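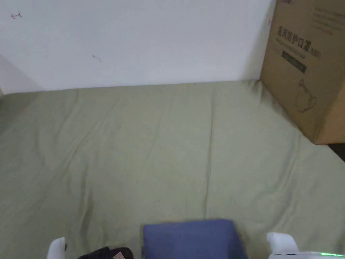

Progress Report No. 3, page 1

Reading time: 2 minutes

Lastavcombe rest room refit: report to the Toria fund
Prepared by Impi Tikkanen, May 28, 2020

1. Period covered

The report covers work since January. The grant pays for beds, soft furnishings and wall repair in the staff rest room. Protective supplies are outside the grant and are listed only where they take up floor or bed space.

2. Beds and covers

The bed has a pale wood frame, a grey mattress and a grey upholstered backrest in vertical panels. A second wooden frame stands against the left wall. Khaki-green fabric has been accepted as the cover material. It creases along the fold lines and will be pressed before issue. Edgars Lūse has asked Macedo for a price on a heavier weight in the same color. Light blue cloths are kept for wiping down and are not charged to the grant.

3. Supplies held in the room

A large carton marked "Medical protective mask" (N95) is standing at the right end of the bed. The area to the right of it is cluttered and has not been cleared. Neelam Tyagi has requested shelving for the corridor store. Until it is fitted, cartons stay where they are.

4. Walls

The long wall is white and sound but marked. Scuffs, scribbles and small arrow marks remain, one of the arrows in red. The conduit along the top of the wall and the dome camera will be masked before painting. The paper notice on the left will be taken down and put back. 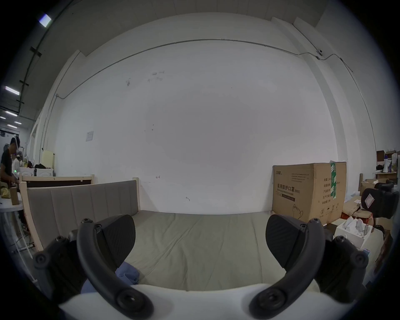
5. Spending

Budget for the period: 2,000. Paid to Stullaretti for bed parts: 600. Paint and filler: 123. Delivery: 100. Remaining: 1,177. Receipts are with Gediminas Uibo.

6. Next period

Clear the right side of the room. Fill and paint the long wall. Confirm the cover order with Macedo.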